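El polen y yo, una relación larga

Empecé a estornudar a los treinta y tantos, cuando ya me creía a salvo. En mi familia la alérgica era siempre otra, y yo me paseaba por los parques en plena primavera tan tranquila, hasta que me mudé a la calle Ignacio, con sus plátanos de sombra enormes (preciosos, eso sí) justo debajo de mi ventana. ¡Qué primavera aquella! Dormía sentada, lloraba en las reuniones y mis compañeros pensaban que me había dejado alguien.

Desde entonces llevo un cuaderno. Apunto el día del primer estornudo, si ha llovido, si hay viento, a qué hora abrí las ventanas. Voy por la página 93 y hay de todo: una excursión a Tiditz que terminó a los veinte minutos, entre olivos en flor, y una semana gloriosa en Indham, junto al mar, en la que respiré como una niña. En septiembre me olvido del asunto y el cuaderno acaba debajo de las revistas.

He cambiado cosas pequeñas. Me lavo el pelo por la noche, tiendo la ropa dentro aunque el salón parezca un mercadillo, y salgo a caminar después de la lluvia, que es cuando mejor huele el barrio. También compré un purificador Flelten de segunda mano, que hace un ruido de avioneta y al que le he cogido cariño. Y pañuelos, claro: en los bolsillos, en el coche, por encima de la cama.

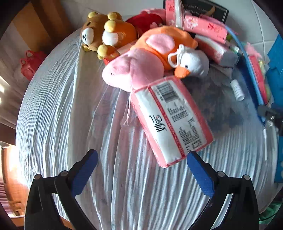

¿A qué hora conviene ventilar la casa en temporada de polen?

Depende de la planta y de la zona, pero yo abro a primera hora, seis minutos de reloj, y los días de viento seco espero. Si puedes, consulta antes los niveles de polen de tu ciudad; los míos los miro con el café, antes incluso que el tiempo.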